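Workshop notebook, February 2020

Entry after the open day at Livach

I write this on the same evening, because after the December visit I waited one week and half of it was gone from my head. Colleagues who were not there can read it before we plan the next one. Please correct my numbers if you have better ones.

We had 81 names on the visitor list and 59 people came. For a Thursday this is good, I think. Most were from the two technical schools in Livach, then parents, then a small group from Greltton who came by train and wanted to see only the arm. They left before the talk. The doors opened at ten and the last group went out a little after four. The coffee was finished by noon, so next time we must order more.

What we showed

1. The Mimel arm on the fixed bench, sorting tiles by colour and then by edge.
2. The Araya software on the big screen, with the recorded tasks and the replay.
3. The household corner, where a person does a small task by hand and visitors afterwards try to write it down as steps for a machine.

Mimel arm. It ran the tile program from opening until the lunch break with two stops. The first stop was a tile standing on its side against the tray wall. The gripper came down on it, felt the force limit and stopped as it should. I cleared the tray and pressed reset and the visitors were more interested in this than in the sorting. The second stop I don't understand. The log says "joint 4, following error", but nothing was touching the arm and the speed was the normal one. I have saved the log in the shared folder under today's entry. Somebody should look at the cable where it goes through the elbow, it is pulled more tightly than I remember.

After lunch I set the speed down to the teaching value, because children were leaning on the barrier. The arm looks less impressive at this speed but people can follow it with their eyes and they ask better questions. One girl asked how the arm knows that it is holding the tile and not only air. I showed her the finger opening on the screen, with tile and without tile. She wrote the two values on her hand.

Araya software. The replay worked on the second computer only. On the first one the picture and the joint curves do not start together, the curves are late. I tried it three times with the same result. During the talk I used the second computer and said nothing. The counter on the screen was standing at 1000 recorded tasks, and several visitors took a photo of it. I should explain better what is one task, because a man asked if the robot "knows one thousand things". I answered that it is one thousand recordings and many of them are the same thing again, with the cup in a different place.

Household corner. This was my part and I will write more about it.

The idea is simple. The visitors watch a pair of hands at work on ordinary furniture, then each group gets one sheet of paper and must write the instructions so that a machine which knows nothing could follow them. We used the glass cabinet on the pine table, with the measuring cups and the pink mug on the shelf and the kettle on top.

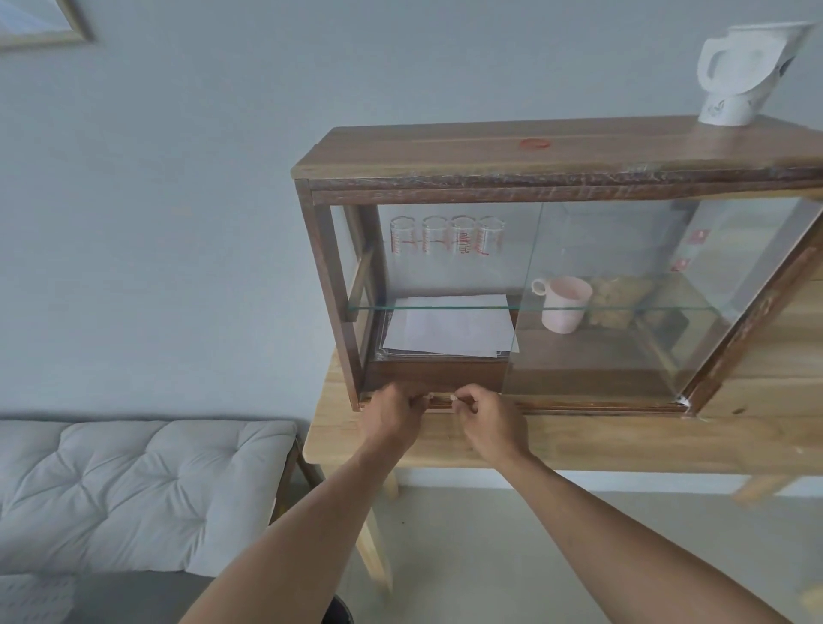 Household corner. Both hands at the lower rail of the cabinet, under the left glass door.

All groups began their sheet with "open the door". When I asked which door, they wrote "the left door". When I asked in which direction, there was a long discussion, because they had first imagined doors on hinges. These are sliding doors and one overlaps the other a little. For us it is clear after one look, but on the sheet it has to be a line by itself.

The second difficulty was the hands. In work like this the two hands come together at one small thing, and almost no group wrote what each hand is doing. They wrote "take it". Who holds, who pulls, where does the other hand rest, all this was missing. I think it is the most useful thing we can teach in this corner. I would like to have a sheet with two columns, left hand and right hand, so that an empty place in a column is seen at once.

The third difficulty was glass. A father who works with cameras explained to his group that a reflection on the door can hide what is behind it, and that clear cups behind clear glass are hard for a vision system. He explained it better than I do in my talk. The red marks on the cups are a help, and I told them this: the software can hold on to the print when the edge of the cup is too weak. One group then wrote "find the red lines" as the first step, before the door. It was the best sheet of the day in my opinion.

I have kept all the sheets in the grey folder. Some are hard to read but please do not throw them away.

Questions I could not answer well

How much force is needed to break a cup like this? I said I don't know. We could measure it on one old cup, in a box, with glasses for the eyes.

Can the arm use the kettle? I said that a large handle is good for a gripper, but water close to the electronics is not good, and we don't do it. The boy was not satisfied.

Does the machine learn from watching only, or must somebody push it? I spoke too long here. I need a short answer of two sentences. If a colleague has one, write it on the next page.

What was not good

The household corner and the Mimel arm are too close for sound. When the compressor starts, the group in the corner stops listening and turns round. Either we move the corner nearer to the window, or we run the arm only at full and half hours and write the times on a board.

The talk was planned for twenty minutes and took thirty-five. I will remove the slides about the history of the laboratory. The people who want it can read it in the corridor.

My English sheet for the visitors had the word "actuator" in the first line. Three persons asked me what it is. I changed it by pen to "motor" and it should be changed in the file also.

The barrier tape was too low for adults and too high for small children, who went under it. We need the solid barrier from the machine hall.

To do before the next open day

Elbow cable of the Mimel arm, check and give it more length.
Araya, first computer: find the delay between picture and curves.
New sheet with two columns for the hands, A4, large lines.
Ask the school in Greltton if they want a longer visit, they had too little time.
More coffee, and cups that are not from the household corner.
Write down the tray problem with the standing tile and try a lower wall.

The tile tray is still on the bench and the arm is parked and locked. The key is in the usual drawer. I left the grey folder on top of the printer, so please put the sheets back in the same order after reading.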